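Chapter 5
When the Machine Is Sure and Wrong

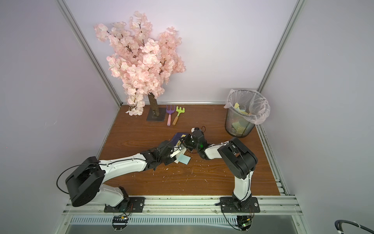
Most people, asked to imagine a robot accident, think of something large swinging through a fence. Such accidents do happen, and Chapter 6 deals with them at the length they deserve. The greater part of a safety engineer's year is spent on smaller embarrassments, in which every component does what it was told and the result still has to be swept up. Consider two arms that share a table. Each has its own base, its own cables and its own idea of where the middle is, and the middle is where all the work happens to be. With both grippers closing in on one navy notebook, a paper strip in the fingers of the left and the right hovering just above the cover, there is very little room left for a difference of opinion.

The Hilletville stoppage, which we shall follow through this chapter, was a difference of opinion. A pair of arms at the Clornora sorting works had been tidying small goods for most of February without complaint. The left arm was told to hold an item still until the right arm had taken it. The right arm was told to take an item once the left had let go. Both instructions were sensible, and both had been signed off, on separate sheets, by people who sat in separate rooms. One afternoon the two arms took hold of the same catalogue and waited for each other, politely, for 84 minutes.

Waiting does no harm to a catalogue. The harm came from the recovery routine, a piece of software called Jurance, which had been bought to prevent exactly this sort of thing. Finding no movement and no alarm, Jurance concluded that the grip sensors were faulty, ignored them, and sent both arms home at 90 per cent of full speed. The catalogue went in two directions. So did a wrist joint.

The first report blamed the operator, as first reports do. The operator had been at lunch. The second report blamed the sensors, which were taken out, tested and found to be in excellent health. It took a third report, of about 300 pages, to observe that the stop button had been fitted behind the machine, where it could be reached easily by anyone willing to lean across both arms.

We shall look at each of these findings in turn. Section 5.1 covers deadlock, and why a still machine should never be taken for a safe one. Section 5.2 asks what a recovery routine ought to know before it moves anything. Section 5.3 introduces the Aerts chart, a dull but useful way of setting out who is waiting for whom. Section 5.4 is about where to put the button.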